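Motion Planning Engineer (manipulation software), Nidis, Bravthorpe

We're looking for someone to help our robots get better at handling the awkward stuff.
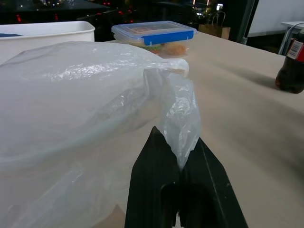

Most of our code was written for rigid things with tidy edges. We know how to plan a grasp on a box, and we're pretty good at it! Thin film, soft packaging and anything that changes shape when you touch it are much harder, and that's where you'd come in. You'd work on the planner itself, on how it talks to the perception side, and on the tools we use to replay a run and work out why the arm chose the path it did.

You'd join Kikis, our planning and control team, and report to Rhys Brunton. The codebase is C++ with a good deal of Python around it. Our replay tool, Triantafyllou, has 285 open tickets - some of them are really interesting, and you'd get first pick.

What we'd like you to bring:
At least 2 years writing software that runs on real arms (a PhD or a long hobby project counts)
A solid grasp of kinematics and collision checking
Patience with logs
Some experience with force control or wrist cameras would be lovely, but we can teach you

The post is full time and permanent. You can work from home for part of the week, though you'll want to be in the lab when your code goes on the arm (it's the best bit). Everyone gets 10 days a year for their own projects, and two of last year's ended up in the main planner, which made us very happy.

To apply, send a CV and a short note on a bug you enjoyed fixing to Rhys by 1 September 2023. Code samples are welcome, messy ones included. Interviews are an informal call, then an afternoon with the team in Bravthorpe, travel paid.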